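September 2019. The oval table, continued

Came in with a list of five things and did one, and that one was half somebody else's. 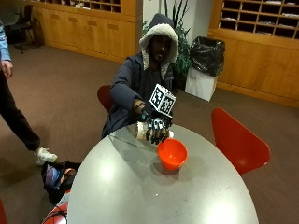

The trouble with the white table is that it has become the only table. Fenley was supposed to send the other one before the summer and has instead sent 17 emails, each more cheerful than the last, with a delivery window attached like a raffle ticket. So everything happens on the oval. Lunch happens on it. Post is opened on it. Elli Partanen did her entire leaving-do seating plan on it and then didn't leave.

I have become a bore on the subject of the chairs. They are red, they are moulded, and they came from the Podow clearance for 40 pounds the lot, carriage included, and I was very pleased with myself for a fortnight. Then people sat in them. The curve of the back is meant for someone with a different spine, possibly a heron. Things get put on them instead. Today one had cables draped over the seat, looking more at ease there than I have ever managed.

Still, I will say for the red that it cheers up the carpet. We have never settled on what colour the carpet is. I say brown. Elli says mauve, in the voice of a woman who has bought curtains. Mirzaei, who fitted it, put 'Heather Dusk' on the invoice and charged accordingly. It hides tea, which is all I ask of a carpet at my age.

Spent 45 minutes on the phone to Mirzaei about the lights. The tabletop is so smooth and pale that the ceiling comes straight back up at you, and if you sit on the wrong side you do your paperwork round two white blazes. He suggested a tablecloth. I said it was a workplace. He said his mother had a very nice wipe-clean one with lemons. I wrote down 'lemons' on the pad, underlined it, and now can't throw the page away in case it turns into the plan.

The orange bowl is still with us. It's orange if you ask me and red if you ask Elli, so we are at least consistent in our disagreements. It's plastic, it was never bought by anyone who will admit to it, and it has outlived two kettles. I took it home once by mistake, with a salad in it, and the next day there was a note. I brought it back washed.

The heating is off until somebody at Sindedau finds the right form. I wore two jumpers. Hoods up indoors by mid-morning, which gives the place the air of a very small monastery -- one with poor discipline and a biscuit rota.

Tidied the windowsill at the end of the day, that being the one thing off the list. Found 10 pens, three working. The other four jobs carried over to tomorrow's page, along with ringing Fenley, who will say December.

Must get milk.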